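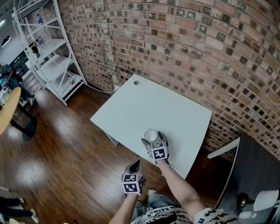 I got to the Skusis robotics club a little before six on Saturday, and Aranka Antal had me picking up a cup before I'd gotten my coat off. She's a sophomore, she talks fast, and she has been in the club since it was four kids and a soldering iron.

"You think it'll be easy because it's a cup," she told me. "Then you do it with the grippers and you feel like you're wearing oven mitts!"

She's right, by the way. I dropped it twice (sorry, club cup).

The project this year is called Anik, and the idea is to teach a robot arm to clear a table by showing it people doing the job first. Members hold a gripper in each hand and go through the motions, over and over. The marker cubes on top let the software work out where each gripper is. Gayan Pathirana wrote most of that part, and he winced when I asked how it was going.

"The tracking was terrible until January," he said. "If you turned your wrist too far, the gripper teleported across the room. I have a whole folder of those. We watch them when we're sad."

They're aiming for 1000 good recordings of cups before they move on to plates. When I visited they had more than 600, and Gayan keeps the number on his phone's lock screen. I asked what makes a recording good.

"Slow hands," he said. "Everybody rushes. Markos grabs things like they're going to run away."

Markos Mavromatis, from across the room: "I heard that."

Hortensia Bedoya coaches the group, and she let me sit with her while the kids argued over whose turn it was. She used to teach chemistry and says she's learning half of this along with them. "They ask me something, I say I don't know, and then three of them go off and find out. I love it. I go home exhausted."

I wanted to know if the arm can do it yet. Aranka made a so-so motion with her hand. "It gets to the cup. It kind of hugs it. Come back when we've done plates."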